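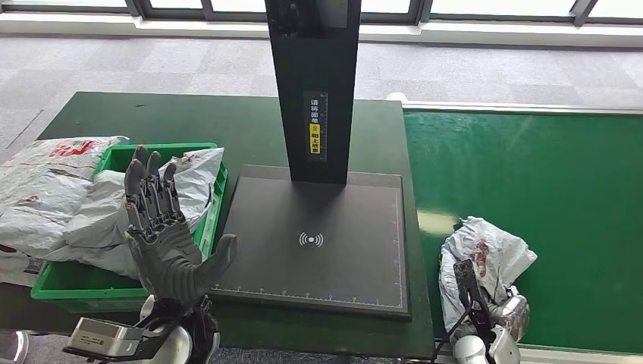 Green crate and plastic mailers beside the black scanning station.

Plarlow Bench Parcels

README, last edited January 5, 2019
Maintained by Xiomara Yazzie

What you are getting

A table of 2269 parcels that went across a scanning bench at the Plarlow sorting room, one row per parcel, 12 columns per row. It comes as a comma-separated file called parcels.csv, along with notes.txt, which holds the remarks people typed when the columns didn't suit them. Read the notes before you trust the columns. I wish I'd done it in that order myself.

The file has been passed around under the name "the Skunent benchmark". It isn't a benchmark of anything. Skunent was the label on the first spreadsheet and the name stuck. If you've been told it shows that soft mailers are slower to process than boxes, please keep reading, as I don't think it shows that at all.

Where it came from

The rows were typed during ordinary shifts in December. A parcel came out of a crate, went on the base plate of the scanning station, got its waybill read, and went into another crate or onto a trolley. Whoever was at the bench filled in the rest by picking from short menus. The menus were set up by Curketau, who supplied the logging software, and they were plainly written by somebody who pictured a parcel as a tidy cardboard cube.

Most of what came through was plastic bags. Of the rows in the table, 1397 are marked "soft mailer", and I suspect the true number is higher. "Other" was second on the menu and got picked a lot late in the shift.

Columns

row_id: A running number. Gaps mean a row was deleted. I haven't renumbered anything.

shift: Early or late. Reliable as far as I can tell.

crate_colour: Green, blue or grey. People liked this column and filled it in properly. It has no bearing on anything except which trolley the crate came off.

crate_fill: Low, level or over. "Over" means the contents stood above the rim. With soft mailers this is nearly meaningless. A half-empty bag full of air will bulge over the top of a crate, and one good push will take it back to level. Two people looking at the same crate will give you two answers.

item_type: Box, soft mailer, tube, envelope, other. See above.

surface: Smooth, creased, torn. Almost every mailer is creased. I'd have been happier with a column saying whether the crease ran through the waybill, but that wasn't on the menu.

print: None, faint, bold. Refers to printing on the bag itself, apart from the waybill. A bag with a bold logo on one side and faint patterning everywhere else could go down as either, depending on which side was up.

waybill_side: Up, down, edge, hidden. The most useful column in the file. "Hidden" was meant for waybills folded under a flap. Some people used it for "down".

read_first_try: Yes or no. Comes from the scanner, so nobody's opinion got into it. Note that it only says the code was read. It says nothing about whether it was the right code, and a courier bag that has been reused can carry an old one.

weight_g: Grams, from a separate scale. Missing in 221 rows. The missing ones are not spread evenly: they bunch up on late shifts, so filling them in with an average would be a mistake.

handling_s: Seconds from the previous scan to this one. Please do not call this "time per parcel". It includes whatever happened in between, such as a chat, a sneeze or a trip to fetch a crate.

dest_code: Swapped for made-up codes before the file left the building. Two rows with the same code did go to the same destination. That is all the code will tell you.

About the bench

The station is a plain affair: a tall black pillar with a wide black base plate lying flat on a dark green table. The pillar carries a narrow upright label in white Chinese characters, which seems to be an instruction about placing the waybill, and there's a small yellow sticker within it. I bring it up as several readers have assumed everyone at the bench followed the same written procedure. Having a label on a pillar is weak evidence that anybody read it. The notes file contains at least two different accounts of which way the waybill ought to face, both stated with great confidence.

The crate sits to the side of the base plate. Its ribs and open top make it easy to overfill, and bags end up hanging over the rim or sliding toward the table edge. There was no agreed rule for a bag draped like that. Was it in the crate? Had it been scanned? A few duplicate rows look to me like the same bag going through twice, and I've left them in with a remark in the notes.

Claims I would not make from this file

That mailers are slower than boxes. The late shift had more mailers and fewer hands. Split the table by shift and most of the difference shrinks to something I wouldn't bet lunch on.

That creased bags scan badly. The surface column describes the whole bag. The scanner only cares about the waybill. You're welcome to cross the two columns, but be straight about what you've crossed.

That a green crate leads to faster handling. Someone at Tillman sent me a chart of this. The green crates were mostly used on early shifts. Please don't send me the chart again.

That the numbers hold for any other room. One sorting room, one month, and that month was December, when people mail things they'd never mail in June.

What it might be good for

Practising on messy records. Testing whether your import script copes with blank weights. Working out a better set of menus, which is what I mainly use it for. The waybill_side and read_first_try columns together are worth a look, provided you merge "hidden" and "down" first and say so.

Cleaning already done

I removed test rows, fixed obvious typing slips in the weights (a soft mailer at ninety kilos, for instance), and trimmed stray spaces. I did not touch item_type. There was a proposal to recode "other" as "soft mailer" wherever the weight was low. I turned it down. A light parcel is a light parcel, and guessing its shape from its weight would only bake the guess into the data.

Privacy

No names, street addresses or real waybill numbers are in the table. The notes were checked by hand for the same, twice. If you find something we missed, tell me before you tell anyone else.

Changes

Version 3: notes.txt added, duplicate remarks moved there, crate_color renamed crate_colour.
Version 2: real destination codes replaced.
Version 1: withdrawn. If you have a copy, delete it.

Open questions

Does anyone know what "other (bag?)" was supposed to mean as a menu choice in the first week? It was gone by the second, and those rows now read "other".

Was the scale zeroed between shifts? I've been told yes by one person and "probably" by another. I'm treating it as no until I see a log.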